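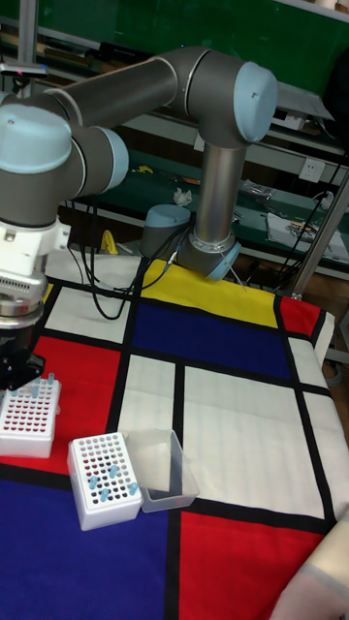 Hi, I'm Kathleen McGrath, and I run Wurkent with Dénes Balogh and I-hsuan Hsu. We teach robot arms to do fiddly lab bench jobs, mostly racks and tubes at the moment, and we do it by driving the arm ourselves, over and over, until there's enough for it to learn from. A new task usually gets 100 runs. Bring snacks!

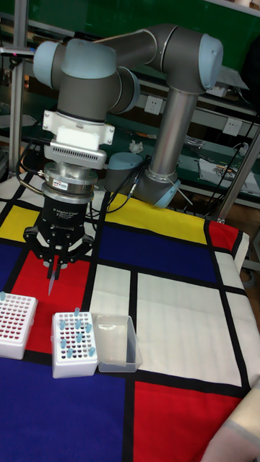 Dénes is our best driver by a mile (he says it's the video games). I-hsuan looks after the training side and throws out any run where one of us got sloppy, so I lose a lot of mine. We started at Phelan in January with 2 desks and one very patient landlord.

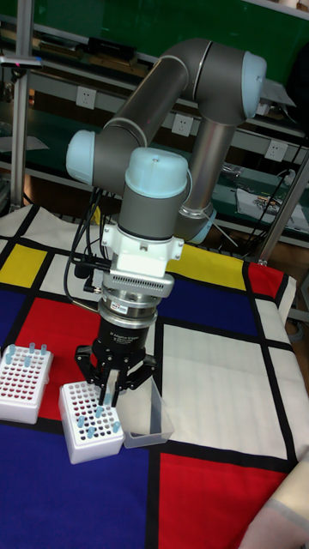
If you've got a bench job you're sick of doing by hand, come and show us! We'll ask you to try the controls yourself, and most people get the hang of it before lunch. Mornings are best, and the coffee's decent.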